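Wostico Suture Thread: Storage and Ordering FAQ

What temperature should unopened boxes be kept at?
Keep them below 30 °C, out of direct light. Short periods at 29 °C are within limits. Do not freeze.

Does the "S" on an instrument relate to thread size?
No. Thread size is printed on the foil packet only. 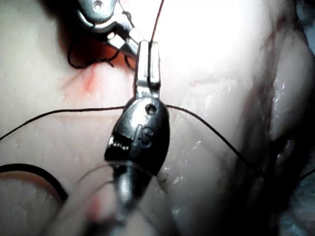 Instrument head with molded "S" marking.

Can opened packets be resterilized?
No. Discard unused thread once the foil is broken — this applies to practice stock as well.

Is practice thread the same as clinical thread?
The diameter is the same. Practice thread is sold nonsterile and must not be used on patients.

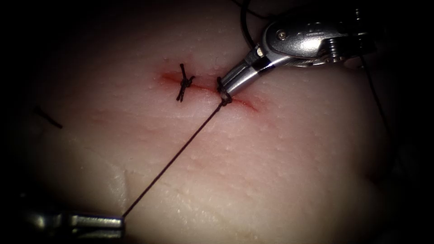
Black thread on a practice pad, one knot complete.

How is thread supplied?
Boxes hold 8 packets. Bulk orders of up to 2000 packets ship from the Ernley warehouse.

Why does thread keep a coiled shape out of the packet?
Most threads have some memory from winding. Draw the strand out slowly and pull it gently between gloved fingers.
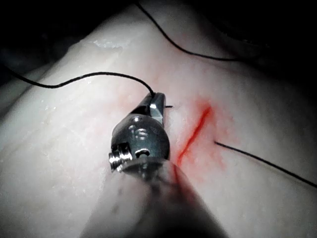
Do not run it over a sharp edge to straighten it, as this weakens the strand.

Who handles returns?
Write to Parisa Babaei, Orders, and quote the lot number.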